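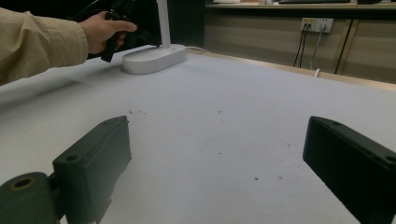 Small dark specks on a light gray desk top – how do I get them off?

Posted in Home & Furniture > Cleaning and Care
Viewed 3402 times

fernhollow_kit
Joined: December
Posts: 5

I have a pale gray table that I use as a desk. The top is smooth and matte, with a slight blue cast to it in daylight. There is a narrow tan wood strip along one side. It came from a secondhand store in Prevasville and the sticker underneath says Fusteo, with no model name that I can find.

The top has picked up some tiny dark specks. There is a little cluster of them toward the far side and a few single ones out in the open part. I only really see them when the white lamp is on. I can't tell if they are ink, dirt, or places where the surface is chipped and something darker is showing.

What I have tried so far:

Warm water and a microfiber cloth. No change.
Dish soap. It got the coffee ring off but not the specks.
A pink eraser, on one speck only. It might be a little lighter. I might be imagining that.

I don't want to use anything that leaves a shiny patch. My last desk had a matte black top and I scrubbed one place too hard with a kitchen sponge, and after that there was a glossy oval in the middle of it for as long as I owned it.

Also, the lamp has been sitting in the same place for a long time. It has a flat oval base. Should I expect a mark under it when I move it? I would like to put it on the other side but the cord is short.

Thanks for any help.

Hideaki Kikuchi
Posts: 488

First find out what you have, then choose the cleaner.

Run a fingernail very lightly across one of the specks. If the nail catches on a bump, something is stuck on top of the surface, and it will probably come off. If the nail drops into a small pit, it is a chip, and no cleaner will help. If you feel nothing either way, it is a stain, most likely ink or marker.

For a bump: lay a damp, warm cloth over it for five minutes, then push at it with the edge of an old plastic card held nearly flat. Don't use a razor blade or a metal scraper. Paint flecks and dried glue often come away this way. Wipe with clean water and dry.

For a stain: put a little rubbing alcohol on a cotton swab and try it somewhere out of sight first, such as the underside of the front edge if the finish wraps around. Wait until it dries and look at it from a low angle with the lamp on. If the sheen is the same as the rest, go ahead on a speck. Dab, turn the swab to a clean side, dab again. If color from the table itself shows up on the swab, stop. That means the top is painted and the alcohol is taking the paint off.

Keep the alcohol away from the wood strip. I don't know what finish is on yours, but shellac and some lacquers will soften with it.

For a chip: you can leave it, or fill it with a wax repair stick in a close gray. Matching a gray that leans blue is hard. I bought one of the mixed sets from Fladetti for a shelf and ended up melting two sticks together to get close. On something the size of a pencil dot I would leave it.

What you want to avoid on any matte top is rubbing in one spot. That includes melamine sponges, baking soda paste, powdered cleanser and the green side of a kitchen sponge. All of them are abrasive, and the shine you got on the old desk came from the surface being polished smooth. It can't be put back. The pink eraser is abrasive too, so I would stop with that. A white vinyl eraser is gentler.

About the lamp. Lift it, don't slide it, in case there is grit under the base. Some rubber or foam feet leave a yellow or gray shadow on a light surface. If it is only residue, dish soap or the alcohol will take it off. If the plasticizer from the rubber has gone into the finish, it is permanent. Felt pads under the base will stop it from getting worse. Cut them a bit smaller than the base so they don't show.

olive_drab_72
Posts: 31

Magic eraser. Works on everything. Takes ten seconds.

Hideaki Kikuchi

It works by sanding. On a gloss white counter you may get away with it. On a matte gray desk you will see the patch every time the lamp is on – please test it underneath first if you are going to do it.

marrow_and_pine
Posts: 64

I had the same problem on a craft table. The specks were toner from a printer refill. If there is any chance yours are toner, don't use warm water on them. Toner is a plastic powder and heat makes it stick. Use a dry cloth first, then a cold damp one. I learned this in the wrong order and still have a gray smear near the back.

If it turns out they are chips, consider a desk pad. I got a felt one at Olivares, and it covers the worst part. It does collect crumbs. The specks near the back of mine are still there and I put the pencil cup on top of them.

For the short cord, you can get a flat extension cord in white and run it along the back edge with adhesive clips. Put the clips on the underside of the table so you don't end up with glue marks on the top.

fernhollow_kit

Update, 5th June. I did the fingernail test. The ones in the cluster are bumps and the single ones I can't feel at all. There is no printer in the house so I don't think it is toner.

The warm cloth and plastic card took off two of the bumps. They were paint, I think, dark blue when I looked at them on a paper towel. I will do the rest on the weekend. I tested the alcohol underneath and the sheen looks the same, so I will use it on the flat ones next.

I moved the lamp. There was no mark, only dust. I have ordered a sheet of 2000 grit sandpaper for a different project and I promise I am not going to use it on the desk.

Hideaki Kikuchi

Good. If the alcohol does nothing on the flat ones after three or four dabs, leave them alone for a while. Some ink stains fade a little with ordinary wiping.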